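I photographed a wedding in October and I've finally delivered the gallery, so I'm allowed to talk about it now. Bride and groom have both said yes to this thread. Naima's exact words were "go ahead, my mother isn't on there."

Naima El Idrissi and Ayman Benmoussa, married at Vutuncombe, which is a house on a hill with a road that was designed by someone who hated cars. 200 guests. One photographer, me. One second shooter, who got carsick on the road.

I'd been to Vutuncombe once before, in spring, for the walkthrough. In spring it has a lawn. In October it has a slope with opinions.

The venue lady kept saying "the light in the orchard is magical at five." I believe her. At five we were doing the family formals, because at three, when we were supposed to be doing the family formals, the family was in Drorndale.

Drorndale is the next town over. It has a function hall with almost the same name as the one at Vutuncombe, and two full vans of relatives sat in that hall for a good while being very polite to somebody else's retirement lunch.

They were given soup. Ayman's uncle said the soup was excellent and brought it up in his toast.

OK, practical bit, for the newer photographers who follow me and keep asking how I do the group list.

I ask the couple for a list of groupings two months out. I get it the night before. Every time. I've moved the deadline to three months and I now get it the night before, with an apology.

This one came in at 11:40 pm and had a grouping on it called "everyone from the Titisell years." I wrote back asking who that was. Naima wrote back "they know who they are."

They did, to be fair. I stood on a chair and yelled TITISELL and a large number of adults put down their drinks and lined up by height without being asked. I've never had a group go so fast and I still don't know what Titisell is. A school? A campground? One of them teared up. I didn't pry.

My advice is to find the loud cousin. Every family has one. You want her name before the ceremony and you want her standing next to you for the formals, reading the list out. Don't use a groomsman. Groomsmen go to fetch a person and then you've lost two people.

Also, shoot the oldest people first and let them go sit down. I know the list says bride's side, groom's side, both sides. Ignore the list. Grandma has been standing since noon.

Someone in my replies wants to know what I do about guests holding their phones up in the aisle. I sigh, and I shoot around them. I used to ask the officiant to say something. The last officiant I asked forgot, then took his own phone out for the kiss.

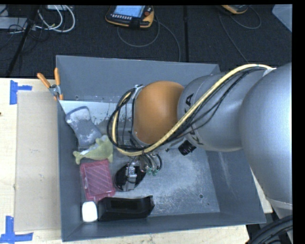 Robot arm over a gray metal bin.

Back to the wedding. The florist was El Sherbiny, who are wonderful, and who built an arch so big that it went in before the doors were closed and then the doors couldn't be closed.

So the ceremony had a breeze. You can see it in the veil, which spent the vows horizontal. I've had three people message me to ask how I did that. Do I use a fan, do I have someone throw it and run. No. I had an arch in a doorway.

(Veil people: if there's wind, put the couple so it blows away from their faces and then leave it alone. If you fix it every ten seconds you'll have a gallery full of your assistant's arm.)

Ayman cried before Naima had even reached the top of the aisle. He'd bet his brother he wouldn't. The brother had a hand out for the money during the first reading and I have that picture and it's my favorite from the day. It's in focus and everything.

The rings were with the best man. The best man was in the soup hall. They used his wife's ring and one borrowed off a bridesmaid, and the bridesmaid's got stuck, and if you look at the close-ups of Ayman's hand you'll notice he's wearing a very small daisy on his pinkie.

I offered to leave those out. He said he'd like one on the wall.

Dinner! I'm told it was lamb. Vendor meals at Vutuncombe come out after the guests are served, and by then the speeches had begun, so I had a bread roll in my jacket pocket and ate it behind a pillar during the father of the bride.

Please put vendor meals in your contract, with a time. Mine says "a hot meal." It doesn't say when. I'm changing that.

The father of the bride spoke for 31 minutes. It was a good speech. There were two good speeches in it, really, and then a third one about parking.

You can't put the camera down during a long speech, that's the trouble. The second you do, somebody's aunt throws her head back laughing and it's the shot of the night. So you stay up on one knee with the long lens like you're proposing to the whole table.

First dance was at 10. Scheduled for eight. I'd promised myself a little bit of flash off to one side, very tasteful, and then the DJ switched on the lasers.

About DJ lasers. They put small green dots on people. Bride's forehead, grandma's forehead, cake. I've spent more of this winter removing green dots from the faces of people I've met once than I've spent with my own sister.

I did ask him to turn them off for just the one song. He gave me a thumbs up and turned on the fog.

My second shooter had recovered by then and got the best frame of the dance by standing on the stairs, above the fog, which at that point filled the room up to the waist. Everybody looks like they're wading. Naima loves it. Her mother has asked whether something was on fire.

Now the numbers, since I get asked, and people get strange about them.

We came home with 3555 pictures between the two of us. I delivered 596.

And yes, I already know the next question, because I got it within an hour of sending the link. "Where are the rest?"

The rest are you blinking. The rest are you mid-chew, and the back of a waiter, and eleven tries at the Titisell people's one guy who can't look at a camera. I love you and I'm not sending them.

I used to send more. Years ago I gave a couple pretty much the lot and they were thrilled, and then I heard from a friend of theirs that they'd never gotten past the getting-ready part. They thought the wedding was mostly shoes.

How I cull, since that'll be the other question: one pass fast, only throwing out. I don't pick favorites on the first pass, I just bin whatever's plainly no good. Then I leave it overnight. The second pass is slow and has tea in it.

On the second pass I look at hands. People have nice faces in most of them. Hands will go weird on you. There's a lovely one of Ayman's parents where his dad appears to be holding someone else's fork like a microphone, and I kept it, so it isn't a strict rule.

Black and white: a few. If I turn one black and white it's because the light had a mood. Or there was a laser.

Turnaround was eight weeks, and I said eight weeks at the start, in writing, in bold. I had the first "just checking in!" at day four. It wasn't from the couple. It was from the uncle, about whether I'd gotten any of the soup.

I hadn't. I was in a different town. I explained that. He said maybe somebody from the lunch had some and gave me the number of a retired man in Drorndale.

Reader, I called him. He'd taken two. They're blurry and he's in both of them. I brightened them up and put them at the end of the gallery in their own folder, and it's been opened more times than the ceremony.

For anybody planning something up at Vutuncombe, I do recommend it. Hire vans with a driver who's been there. Put the full address on the invitation and then the words NOT DRORNDALE under it. Have the ceremony earlier than feels right, so you can use the orchard at five, which I'm assured is magical.

And take the stairs into account with the arch. El Sherbiny have asked me to mention that they did measure. They measured the other door.

I'm taking bookings for fall. Group lists due three months out, please, and I'll see them the night before.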